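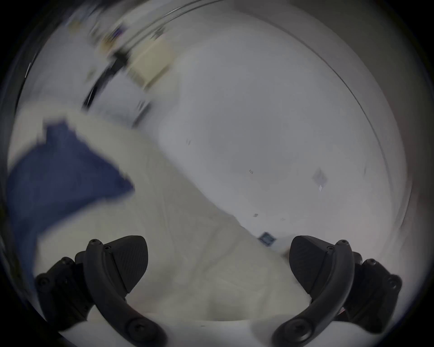
Obed Dogbe wrote to ask whether he could borrow a portrait lens for a weekend before spending real money on one, and yes, Obed, now you can! I'm so happy to announce that my Flullton studio, Goluvura, opened its lens lending shelf on 3rd April. There are 21 lenses to pick from, and a weekend loan is $29 (caps, hood and a padded pouch included).
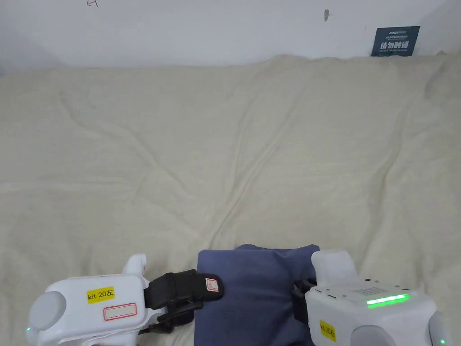

Portrait lenses are going out first, and I get why. They're lovely in small rooms with soft light, and you don't need a fancy set to try one at home. A creased cream sheet like this one, with a plain white wall behind it, will do for a backdrop, and I wouldn't bother ironing! Move your subject a few feet forward and open up the aperture.

12 shares | 4 comments
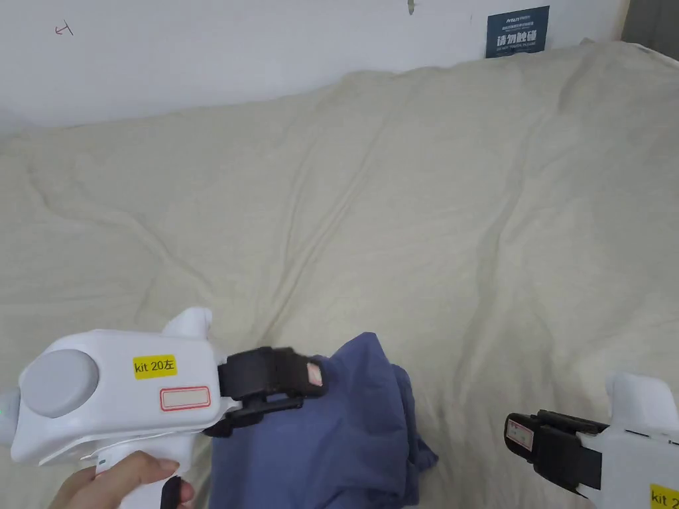 STUDIO NEWS

Loans run Friday to Monday, and you can book by phone or at the front desk. Bring your camera body along so we can check the mount together. I'm also planning a second shelf at the Tiritberg shop in July, mostly wide angles, and I'd love to hear what you want on it.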